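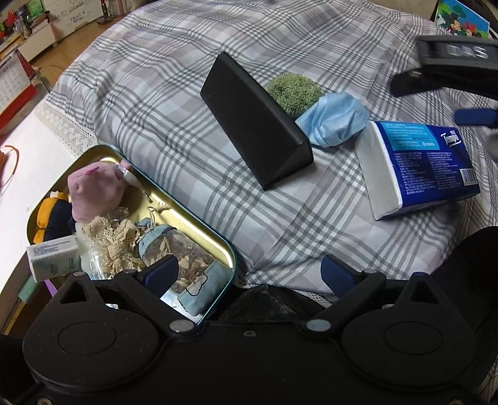
Plornham's lost property sale is back, and I for one have been clearing a shelf for it

If you've ever left something on the 17 bus and given up on it, you might get the chance to buy it back in July. The bus station is holding its lost property sale again after a gap of four years, and I couldn't be more pleased (my best umbrella came from the last one, and I still get asked where I bought it).

Usa Thongsuk, who runs the enquiries desk, told me there are more than 1,000 items waiting in the back room. Gloves, mostly. Also a trombone, seven single crutches and a wedding hat still in its box from a shop in Prunmont.

"People ring up for their phones," she said. "They don't ring up for a hat."

Anything handed in before Easter and not claimed will go on the tables, with the money going towards new benches at the Redum Road stops. Decha Nuchit is doing the pricing and says most things will be under a fiver, though he wouldn't budge when I asked about the trombone!

Doors open at 10am. If you think something of yours is in there, pop into the desk before the end of June and describe it to Usa.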